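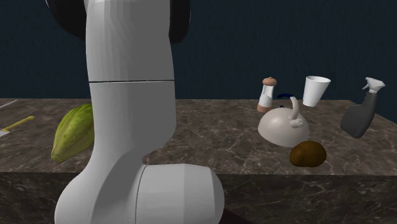 Tidgate Building Studies
Home Modules Handouts Reading Contact
Search this site Enter keywords Go

Unit 4: Stone worktops and how they wear

Marble is limestone that has been changed by heat and pressure underground. It is mostly calcite, and calcite reacts with weak acids. Lemon juice, vinegar, wine and many bathroom cleaners will leave a dull mark, called an etch, on a polished surface. An etch is damage to the stone itself and cannot be wiped off. A stain is different: colour has soaked into the pores and can often be drawn out with a poultice. A marble countertop like the one behind the white arm is open to both kinds of damage, and the client should be told so before ordering.

Granite is harder and does not etch with kitchen acids, though some types are porous and need sealing. Slate lies between the two and varies a lot by quarry. For the exam you should be able to explain why hardness and acid resistance are separate matters.

Sealers

A sealer slows down staining. It does nothing to stop etching. Students mix these up every year. Test the stone by leaving a little water on it for 5 minutes. If the patch darkens, the stone is taking in water and should be sealed again.

Joints and support

Read the Velitz case in the course pack before the November class. The slab cracked at the sink cut-out, where the stone was narrowest and the cabinet below was not level. Note how the fitter had placed the joint and what the drawings asked for.

Work for next time

Answer questions 2 and 6 on the Lesameck sheet. Bring a ruler.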